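Two-arm folding cell drops one end of the cloth when it pulls tight

Posted in: Workshop & Automation > Grippers and End Effectors
September 4, 2021 | 3 min read

Posted by prumon_bench
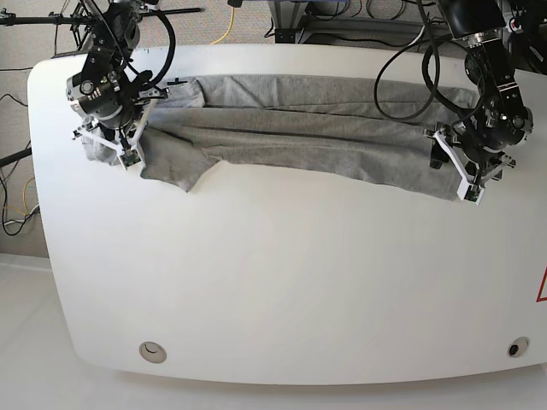
I look after a two-arm cell at our unit in Harnville and I'm a bit stuck with it. The job is dull enough: pick up a garment by both ends, pull it out lengthwise, lay it back down flat so the next step can fold it. Thin stuff like tea towels and T-shirts goes through all day without bother. Grey knits are the trouble. The arms get hold of both ends fine, then somewhere in the stretch one side lets go, and it's nearly always the same side (the robot's right, so left as you stand facing it).

The fingers are the white angular plastic ones with the little green boards on the tips. I've swapped the black pads on the bad side, cleaned everything, and run the homing routine more times than I care to admit. In June I put a counter in the script and left it running whenever we had knits on. I got 2,134 picks out of it and 1,134 of those held all the way to the lay-down, so 1,000 went wrong somehow. Thin cotton isn't in those numbers.

What would you look at next? I don't really want to just crank the grip force up, I did that on our last cell and cooked a motor.

Oh, and both arms have a cable that hangs out in a big loop near the joints. It's always been like that, but I thought I'd better mention it.

Posted by ronder_tinkerer

I'd look at the loop first, to be fair! We had one that was fine with the arm tucked in and then tugged on the wrist once the arm reached out. Not much of a tug, but you don't need much when all you've got is a pinch of jersey between two bits of plastic. Power the arms down, support them so they don't drop on the table, and move the bad one by hand through the whole stretch. Watch the cable the whole way. If it goes stiff or rubs anywhere, re-route it and leave slack at the joint, with the tie on the solid bit of the link. Then do the good side too so you've got something to compare with.

While you're in there put a driver on all the bracket screws. Ours had worked loose on one joint and you couldn't see it, you could only feel it as a bit of play at the fingertips. Threadlock on the metal-to-metal ones, but keep it well away from the plastic fingers, some types make plastic go brittle.

The other thing is how much cloth you're grabbing. A fat bunched-up fold feels secure but the inner layers slide over each other and the whole lot creeps out when you pull. I'd go for a smaller bite, a touch further in from the end, and slow the last part of the stretch right down. Knits give and then suddenly they don't. If you can read motor current, stop pulling when it starts to climb and don't bother chasing a fixed distance.

Posted by Núñez

Is it the same side if you turn the garment round? Trouser legs and waistbands are nothing like each other in thickness, so if your feeder always puts the thick end on the left you've been changing pads on a perfectly good gripper. Takes ten minutes to try.

Posted by gluegun_and_hope

just turn the force up a bit, mine's been maxed out for 2 years and it's fine

Posted by prumon_bench

Thanks all. Turned the garments round and the drops stayed on the same side, so it isn't the cloth. Did the hand-move thing after that and the cable does go tight right at the end of the reach, and there was a bracket screw I could turn with my fingers, which was embarrassing. Both sorted now. I've only run a handful of knits since, so I'll leave the counter going and post again when there's a proper number to look at. Haven't touched the bite size yet, one thing at a time.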